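Street Lighting and Night Walking Project
Progress report to the Nosero Fund
Prepared by Gus Whitlock, project lead
2022-10-07

We're at the halfway mark and I'm happy to say the work is in better shape than I expected when I wrote to you in March. The survey of walkers in the Brendamo district is finished, the first lamps are on order, and people keep stopping us on the street to ask when their block gets its turn!

Survey results

We set out to hear from 200 residents and ended up with 279 completed forms. Most came in on paper, which surprised me, and the night-shift workers at the Rutkowska bakery filled in a whole stack during their breaks. The question that got the longest answers was "Which part of your walk do you hurry through?" People wrote in the margins and on the back. The long stretches between lamps came up again and again, along with glare, which I hadn't thought to ask about. Several older walkers said one strong light makes it harder for them to see the ground once they're past it.
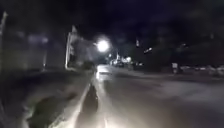
Vilhjálmur Snorradóttir wrote back after reading the draft that more lamps won't help much if they're all as harsh as the old ones, and that softer light, closer together and aimed down, would suit walkers far better. I agree, and we changed the order to match.

Equipment

Wurkedix will supply 19 shielded lamps in a warm color. The price per lamp went up a little from the first quote, but we dropped the decorative brackets and came out even. Delivery takes six weeks. The city's electrical office has signed off on all but 2 of the pole locations, and those are held up over a buried gas line that isn't where the old map says it is. We're waiting on a new map.

Night walks

We've held 6 group walks so far and they have been the best part of the whole project for me. We go out after dark, take it slowly, and people talk about what they notice (curbs, hedges, a gate that bangs, the smell of bread at the corner). Long blank walls were a big topic. 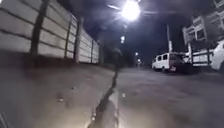

Walkers told us they feel boxed in when there are no windows or doors beside them, so we've moved those stretches up the list for the first round of lamps. The change costs nothing extra, as the cable runs are about the same length.

Budget

Spending is on plan. Printing ran over and translation came in under. I'd like to move the leftover translation money into a second, shorter survey after the lamps are up, and would need your okay in writing for that.

Next steps

Install the first lamps, settle the gas line question, and start night walks again once the new lights are on. You'd be very welcome to join one. Bring good shoes, and I'll send the meeting point as soon as we have a date.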